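Gallery: Manipulation Section, Spring Term
Wragg Robotics Club, Dromodthorpe

Posted May 11, 2022

The manipulation section meets in the ground floor workshop at Dromodthorpe and works on one task per term. The spring task was the Flokedden bench exercise: pick a part from a tray, carry it to a fixture, seat it, release, and return to the home pose. A run has a limit of 90 seconds. Teams are scored on parts seated, with a deduction for each part dropped outside the tray or left standing proud of the fixture.

Two teams ran the exercise this term on shared hardware. Team A wrote its motion sequence as a fixed list of poses. Team B used a short state machine that checks gripper opening after each close command and repeats the pick if the fingers have shut completely. Both approaches are allowed under the rules. Source for both is in the club repository under the term folder, along with the pose tables and the logs from scored runs.

Notes on setup, for members who missed the February sessions:

The home pose was changed on the second session. The old one put the elbow close to its joint limit, and the planner sometimes chose a path that swung the forearm wide of the bench. Pose tables written before the change need their first and last rows replaced. The rest of the rows can stay as they are.

Gripper speed is capped at 60 percent in the shared configuration file. Please leave the cap alone. A team that wants a slower close can set it in its own sequence, and the lower of the two values applies. Closing force is set separately and is not affected by the cap.

Wrist camera calibration is repeated at the start of each meeting with the printed target board. Hold the board flat. If the reprojection error comes out above 2 pixels, repeat the procedure with more tilt between views. Most of the poor results this term came from views taken nearly square to the board, which leave the focal length badly constrained.

Tray position is taped out on the bench. Team A depends on it completely, and a tray set down slightly rotated cost it most of one practice round. Team B finds the tray from the camera and tolerates a moderate offset, but it loses time on the search. On scored runs the fixed list was faster when everything was in place, and the state machine seated more parts over the full set.

Logs are written at the end of a run only. If the emergency stop is pressed, the controller keeps the last buffer until power is removed, so copy it off before cycling the supply. The command is on the first page of the workshop binder.

Wear items: check finger pads and pivot fasteners before the first run of a meeting and enter the result in the sheet. A fastener that has moved is to be retightened with the torque driver and marked with paint pen. Do not use thread locker on anything that carries a pad. Pads are ordered through Drunham and take up to 3 weeks to arrive, so report worn ones early.

The fall task will use the same arm and a new fixture with a keyed slot, so orientation will count. Draft rules will go up on the club page before the end of term. Comments on the draft can be left under that page or brought to a meeting. Members who intend to enter should pick a team before the rules are final.

Gripper at the wrist joint. Pivot bolts along the side of the fingers, ridged pads on the lower edge, black mounting plate behind the flange. 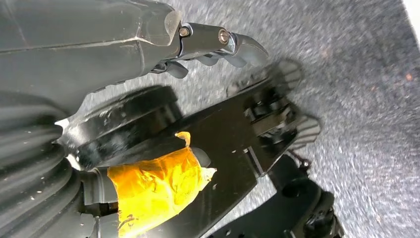
Reply from benchrat_dd: Will the keyed slot be chamfered? Our fixed list can hit the position well enough, but with square edges I think we would need some kind of compliance or a spiral search, and I would like to know before we commit to poses again. Also, the February pose table in the repository still has the old home row.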